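Comparing Two Hand-Held Grippers for Small-Parts Work

This post records the results of a comparison carried out at the Starndale workshop in August. It is written for readers who are considering a hand-held gripper tool for collecting demonstrations and who, like the present author, do not have the means to purchase several and return the ones that disappoint.

Two tools were under review. The first is the Kadwood, a parallel gripper with flat rigid fingers and a camera mounted above the hand. The second is the Bumwood, which has softer, slightly tapered fingers and places its camera further back, near the wrist. Both are operated by a trigger. Both were used with the same recording software and the same Courtois controller, so that differences in timing could be set down to the tools themselves.

Method

The task was deliberately plain. The operator approached a small item on the table, closed the fingers on it, lifted it, moved it a short distance and set it down. Items included screws, short pins, a sewing bobbin, a pencil stub and several plastic storage boxes of the divided kind sold for beads and hardware. Each tool was used for 53 attempts, in the same order and with the same starting positions marked in pencil on a sheet of card, which was removed before recording began.

An attempt was counted as successful if the item was set down upright, or flat in the case of screws and pins, without a second grasp. Attempts in which the operator hesitated were kept. It was felt that removing them would favor whichever tool was harder to aim.

Results for the Kadwood

The Kadwood completed 44 of its attempts. Most of the failures came from the smallest screws, which slipped out from between the flat pads as they closed. The rigid fingers were at their best on anything with two parallel sides. The pencil stub, which had been expected to roll, gave no difficulty at all.

The trigger is stiff for the first part of its travel and then moves freely. This takes some getting used to, and the early recordings show the fingers closing faster than intended. After the first hour the operator had adapted, and the later recordings are noticeably smoother. Users with small hands may wish to try the tool before committing to it – the grip is thick, and the thumb rest cannot be moved.

Results for the Bumwood

The Bumwood handled the small screws better, as its softer tips gave a little and held them in place. It was less satisfactory with the storage boxes. When the fingers closed on a thin wall they bent outward, and the box turned in the grasp. Five attempts were lost in this way alone.

The trigger is lighter and more even, and the tool can be used for a full afternoon without discomfort. Its weight sits forward of the hand, however, and the wrist camera tends to dip at the end of a long reach.

Camera View

The position of the camera proved to matter more than the choice of finger. Over the whole of the comparison 3386 still frames were saved for review, and they were looked through in two sittings.

With the Kadwood, both fingers remain in view while they are open, and the space between them is easy to judge. The operator can see where the pads will meet and can correct the approach early. With the Bumwood, one finger is often hidden behind the other when the wrist is turned, and the reviewer is left to guess at the size of the gap.

Transparent items were the most demanding subject for both tools. Tinted plastic takes on the color of whatever lies behind it, and on a white table a partition can be difficult to tell from a reflection. Edges are more dependable, particularly where the plastic is seen edge-on and shows as a dark line. Even lighting helped less than had been hoped. A single lamp placed to one side produced a clearer shadow, and the shadow was often the best guide to where a box stood on the table.

The frame below comes from an approach to one of the divided boxes, with its lid off and the fingers open. The curved dividers stand higher than the rim, which makes them a tempting place to grasp. The front wall is a thinner target but a straighter one, and it was preferred in the later attempts.

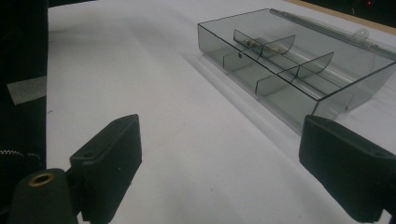
Settings and Recommendations

The Courtois controller was left at its default sampling rate throughout. Its only troublesome setting was the trigger dead zone, which is too wide as supplied and causes light grasps to go unrecorded. Reducing it by half cured the problem for both tools. The change must be saved before the controller is switched off.

For flat-sided objects and for any work in which the recordings will be reviewed by eye, the Kadwood is recommended. For screws and other small hardware, the Bumwood remains the better choice, provided that the wrist is kept level – a strip of tape on the grip, used as a visual guide, was sufficient for this purpose.

A further comparison using narrower finger pads on the Kadwood is planned. The pads have been ordered, and the same items and starting positions will be used.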